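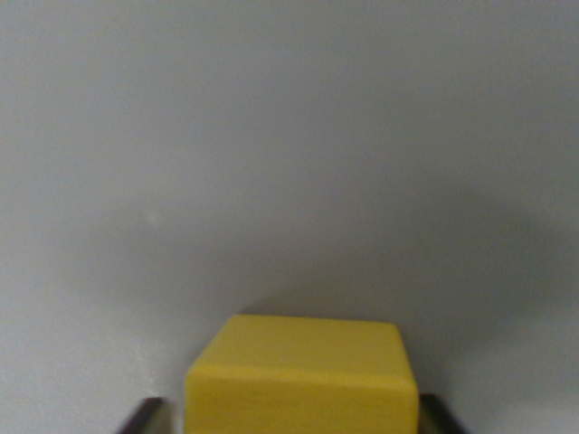 Mustard yellow with a matt surface and faint horizontal streaks.

How to mix and use milk paint in mustard yellow

Posted June 5, 2023 in Paint and Finishes

I have been putting mustard yellow on things all spring and I'm nowhere near bored of it. It warms up a north-facing room, it sits happily next to grey, navy or old pine, and it looks lovely in milk paint, where the flat finish lets the colour do all the work. If you have only ever used paint from a tin, mixing your own from powder is a real treat, and much easier than it sounds!

This page covers a small job: a stool, a box, a shelf, a set of drawer knobs. The same method works on a chest of drawers, but please do something little first.

What you need

Milk paint powder in yellow, plus small bags of red-brown and black or dark brown
Warm water (hand-hot, no more)
2 clean jam jars with lids
A stick or old fork for stirring
A fine sieve or a piece of old tights
A soft brush, about as wide as your thumb is long
Sandpaper, medium and fine
A damp cloth
Clear wax or hemp oil for the top
A dust mask for when you are handling the powder

I use the Tondau powders at the moment. They come in paper bags with a fold-over top, so tip them into something airtight once they're open. Damp air gets into the bag and the powder goes lumpy, and then it never mixes properly however long you stir. I lost most of a bag of black that way in February and I'm still cross.

Getting the colour

Straight yellow powder tends to come out like custard. Mustard needs a bit of earth in it. Start with 4 level tablespoons of yellow, add half a teaspoon of red-brown, and put in the dark powder with the very tip of a knife. I mean it about the tip! Black runs away with a yellow faster than you would believe and turns it a swampy green. Dark brown is kinder if you have it.

Shake the dry powders together in a jar with the lid on, then let the dust settle before you open it. Write down what you put in. I keep mine on the back of an envelope taped inside the cupboard door, with a dab of the dried paint next to each recipe, and it has saved me more than once when I ran out halfway down a table leg.

Mixing

Pour the warm water into the second jar first, the same volume as your powder, and add the powder to it a spoonful at a time. Stir slowly. It will look dreadful to begin with, all froth and little islands, so leave it for twenty minutes and come back. Stir again and it should be like single cream. If it's thicker than that, add a splash of water. If it runs off the stick like squash, add a bit more powder and give it another ten minutes.

Strain it through the sieve or the tights into the empty jar. You can skip this, but you'll get gritty specks of pure colour that burst under the brush and leave a bright streak. Some people love those. I like them on a garden box and can't stand them on a bedside table.

Make only what you'll use that day. Milk paint goes off, and you will know about it from the hallway.

Preparing the wood

Bare wood is the easiest thing in the world. Rub it down with medium paper, going with the grain, then fine, then wipe off the dust with the damp cloth and let it dry.

Varnished or painted wood is another matter. Milk paint soaks in, and if it can't soak in it flakes. Either sand right back or stir a bonding agent into your first coat. The one I bought from Clornance was fine on an old varnished tray, though it does take away a little of that chalky look, so I leave it out of the second coat.

New pine with knots wants a dab of knotting solution on each knot. Yellow shows the brown stain coming through worse than any other colour I've tried.

Painting

First coat: load the brush lightly and work along the grain in long strokes. Give the jar a stir every few minutes, as the colour sinks. Don't fuss over it. The first coat nearly always looks patchy and much too pale when it dries, and this is the point where everybody panics and reaches for more black. Don't!

Leave it for an hour or so until it feels dry and not cool to the back of your hand. Rub very lightly with fine paper and wipe.

Second coat: same again, but a touch thicker. If you enjoy visible brush marks, keep every stroke going the same way from one end to the other and lift off gently. For a smoother face, use a slightly damp brush and thin the paint a little, then plan on a third coat.

Edges and corners: brush away from the edge, never in towards it, or you'll scrape off a fat bead of paint that dribbles down the next side. On small things I paint the sides first and the top last.

Finishing

Unsealed milk paint marks if you so much as look at it with a cup of tea in your hand. Rub on a thin layer of clear wax with a lint-free cloth, wait a quarter of an hour and buff. Stop buffing early if you want to keep it matt. Oil is tougher, and it deepens the colour a good shade or two, so test it underneath first. My favourite mustard went almost toffee under oil, which was gorgeous, but it didn't match the other chair.

If it goes wrong

Flaking: sand off the loose bits, use bonding agent, paint again.
Green tinge: add red-brown in tiny pinches.
Too orange: more yellow, then the smallest bit of dark brown.
Froth in the jar: leave it alone for longer and skim the top.
Powdery to the touch: the mix was too thin. Wax will hold it.

Next I'm trying the same recipe with half the red-brown, on a very plain pine shelf.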